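Edthorpe Residents' Help Pages
Food and Kitchen – Question 1,179

Serving toast and salad at the Tuesday breakfast table

Submitted by a member, Clorkwood House
Viewed 377 times – 2 answers

Our building is to offer a light breakfast in the shared kitchen on Tuesday mornings, with places for 6 residents at a time. The toaster will stand on the table so that residents may prepare their own brown bread. It has one long slot. I should be grateful for advice on two matters. First, should the bread be kept on a plate beside the toaster, or should it remain in its bag until required? Secondly, may lettuce be set out at the same time, or will it suffer from being near the heat?
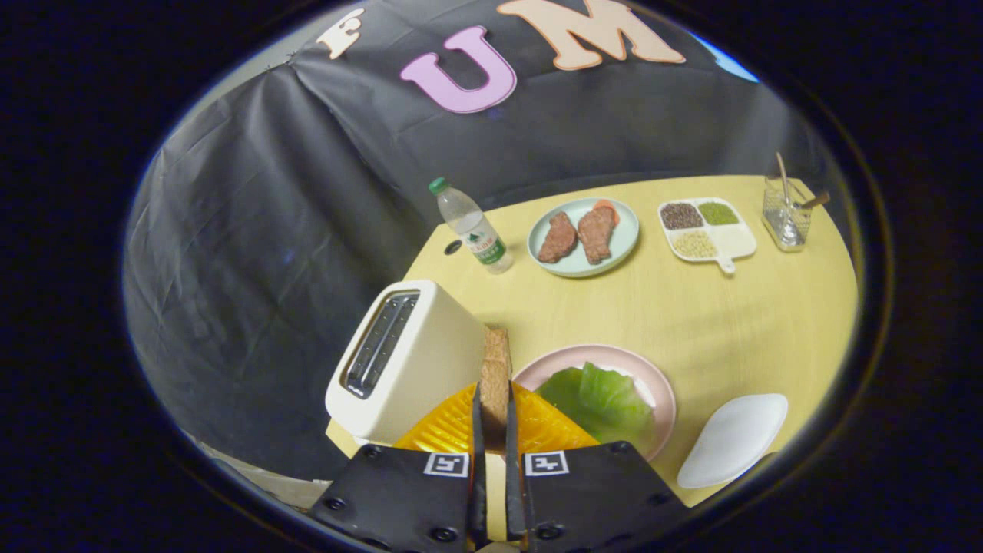 The plates available to us are of various colours and do not match. I would also welcome a view on whether this matters when laying a shared table.

Answer 1 – accepted by the member who asked

Bread should remain in its bag until shortly before the meal. Sliced brown bread dries quickly in a warm kitchen, and a few slices on a plate are sufficient to begin with. Keep that plate for untoasted bread and provide a separate dish for toast, which softens if it is stacked while hot.

Lettuce should have its own plate. Wash the leaves, dry them thoroughly and bring them out last – a damp leaf will spoil any bread it touches. Place it on the far side of the table from the toaster.

As to colour, unmatched plates are entirely acceptable. At Kyei Hall we assign one colour to bread and another to salad, and residents have become used to the arrangement.

Please also ensure that the toaster is set well back from the table edge and that its lead does not cross the place where people sit. The crumb tray should be emptied after each session.

Answer 2

We use Dreltero bread bags and they are satisfactory. I cannot advise on lettuce. Butter should be taken out of the refrigerator early.

This question is closed to further answers.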